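Storing Blankets, Linens and Spare Bedding

Most of the trouble people have with stored bedding starts before it goes on the shelf. A blanket put away with body oil or a bit of spilled tea in it will come out months later with a yellow mark that was not there before. Wash everything first, even the things that look clean.

Washing before storage

Use less detergent than the bottle tells you. Soap left in the fabric attracts dirt and can make cotton stiff. For a full-size cotton blanket I use two tablespoons of liquid detergent and run an extra rinse. Skip fabric softener. It coats the fibers, and towels treated with it stop absorbing water.

Wool goes in cold water on the gentlest cycle, or in the bathtub. Press the water out with your hands and do not wring. Roll it in a dry towel, kneel on the roll, then lay the blanket flat over a rack. Check the label first, as some wool blankets are dry clean only and mean it.

Fleece and other polyester throws can go through a normal warm wash but should be dried on low. High heat melts the tips of the pile and you get that rough, pilled feel. Wash them apart from towels or you will be picking lint off for a week.

Drying

Dry means dry all the way through. Fold the blanket in four, leave it on a chair for an hour, then put your hand in the middle. If it feels cool, it is still damp. Hang it again. Comforters are the worst for this. The shell dries in one cycle and the filling takes two or three. Stop the dryer halfway, pull the comforter out, shake it hard and turn it over.

On a humid day in July a line-dried blanket may never get fully dry. Finish it with 20 minutes in the dryer.

Bags and boxes

Cotton or canvas drawstring bags are best for wool, down and anything you want to keep a long time. They let air through and keep dust off. Old pillowcases do the same job for nothing. Knot the open end, or fold it under and set the bag on top of it.

Plastic tubs are fine for polyester and for a dry closet. Do not use them in an attic, where the temperature swings will leave condensation inside the lid. Vacuum bags save a lot of room, but down that has been crushed flat for a year does not always come back. I use them for polyester comforters only, and for one season at a time.

Cardboard boxes are all right for moving day. After that, get the bedding out of them. Cardboard holds moisture, and silverfish like the glue.

Write what is in each bag on a strip of masking tape or a luggage tag. Put the bed size first: "Queen, blue flannel, flat and fitted." Fitted sheets all look the same when folded, and a laundry marker dot inside the hem saves a lot of unfolding. One dot for twin, two for full, three for queen.

Folding

Fold blankets in thirds lengthwise, then roll or fold loosely. Refold along different lines once or twice a year so that the creases do not wear through. This matters most for old quilts. My neighbor Fotis Konstantinidis pads the folds of his grandmother's quilts with white tissue paper, and they have held up well.

Keep each sheet set inside one of its own pillowcases.

Going through the pile

Twice a year, empty the closet onto a bed and look at everything.
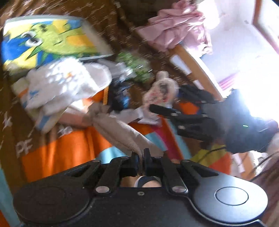
Start with whatever is on top and do not try to sort by room yet. Make one pile for things you used since the last time, one for things you did not, and one for repairs. Hems and loose bindings go in the repair pile. A worn spot in the middle of a sheet does not. Cut that sheet up for rags or paint covers.

Two sets of sheets per bed is enough for most homes, plus one spare blanket per person. If someone in the house is sick often, or there is a small child, make it three sets. Animal shelters will often take old towels and blankets, but call ahead. Many will not accept pillows or anything with loose filling.

Wipe the shelves with a damp cloth and let them dry before putting anything back. Bare wood can stain white cotton over time, so line the shelves with an old sheet or plain paper.

Moths

Cedar blocks help a little when they are new and not much after that. Sand them lightly each fall to bring the smell back. What works better is clean wool in a closed bag. If you find holes, put the piece in a sealed plastic bag and leave it in a chest freezer for a week. Let it come back to room temperature before you open the bag, or water will condense on the cloth. Vacuum the closet floor and the corners, and throw out the vacuum bag the same day.

Musty smells

Air the blanket outdoors on a dry day first. If that does not do it, wash it with a cup of white vinegar in the rinse and no detergent. Never mix vinegar with bleach. For things that cannot be washed, put them in a tub with an open dish of baking soda, close the lid and leave it for three days. Keep the dish upright in a corner so it does not tip into the fabric.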